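Session 4: Your First Working Vehicle Mod

Welcome back! Last time everyone got a plain block to load in the Camonora sandbox, and today we get to the fun part: a boat that a player can climb into and steer. By the end of class you should be able to sail it across Nellham harbor, our test map.

A vehicle in Camonora is an entity with a seat. The entity file holds its health, its speed and the name of its model. The seat is a single point where the player gets attached, and if you forget to set its height, your sailor rides along waist-deep in the hull (it happens to all of us, and it's pretty funny the first time).

Start with these values in gastley_boat:
health 24
max_speed 28
seats 4
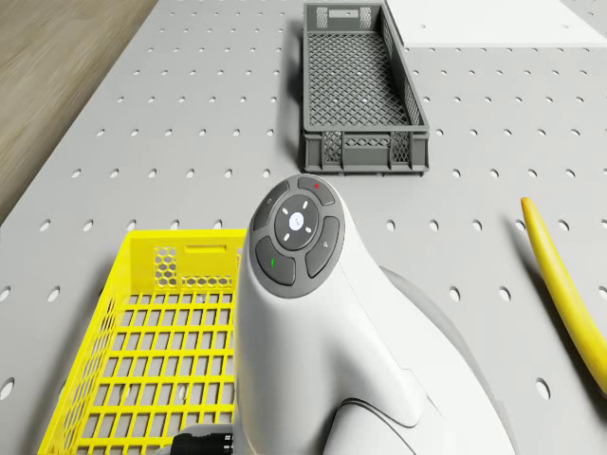

Once the numbers are in, save and reload the world. Typing the reload command is enough; you don't have to quit the game. Spawn the boat on water and try a few turns. Does it feel heavy? Lower the drag a little and go again. I love this stage, since tiny changes make such a big difference to how the thing handles!

Colors come next. The hull reads its paint from a texture list, and you can add as many entries as you like. Keep each file name in lowercase with no spaces, or Camonora will skip it without any warning.

If the boat doesn't show up at all, open the log and look for error 233. In our setup it means the model name in the entity file doesn't match the model itself. Check your spelling first.

Homework: add a horn sound, then zip your mod and upload it to the Bevan folder before our January showcase. Bring headphones next time.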